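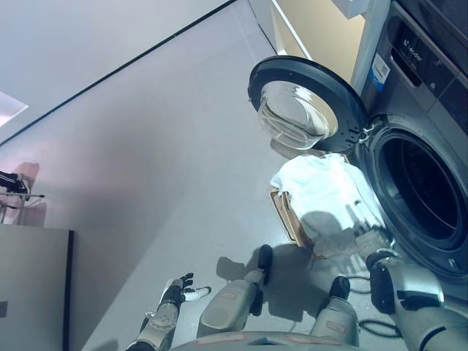
Pre-launch inspection of the Gakent service website, prepared by Liltedlow for the client's sign-off in May. The checklist covers the rebuilt services section, the product help pages and the contact forms. Photographs in the help pages were reviewed together with their text. A washing machine shown with its door wide open and the name "Leader" on the control panel, for instance, needs alternative text that gives both the brand and the open door. Items marked Open must be closed before the site goes live.

Reading time: 2 minutes

1. Secure connection on all pages: Pass
Comment: Older addresses forward correctly. The certificate renews automatically.

2. Broken links: Open
Comment: The crawl covered 216 pages. Four links in the spare parts section still lead to the former Sæther catalog. Replacements have been requested from the client.

3. Alternative text on photographs: Open
Comment: Present on all help pages, but several entries repeat the page title and must be rewritten.

4. Keyboard access to menus and forms: Pass
Comment: The date picker on the repair booking form was corrected after the first inspection.

5. Color contrast: Pass with comment
Comment: Gray footer text meets the minimum on white. It should not be placed on the blue banner.

6. Form data and consent: Pass
Comment: Booking requests are stored in Cliritik and deleted under the client's retention schedule. The consent box is unchecked by default.

7. Administrator accounts: Open
Comment: Two accounts from the previous supplier remain active. Remove them and confirm in writing.

8. Backup and restore: Pass
Comment: A full restore to the test server took over 2 hours. The client has accepted this.

Inspected by: Eilif Boström, Liltedlow
Client signature: pending

Contact Liltedlow | © Liltedlow. All rights reserved. | Back to top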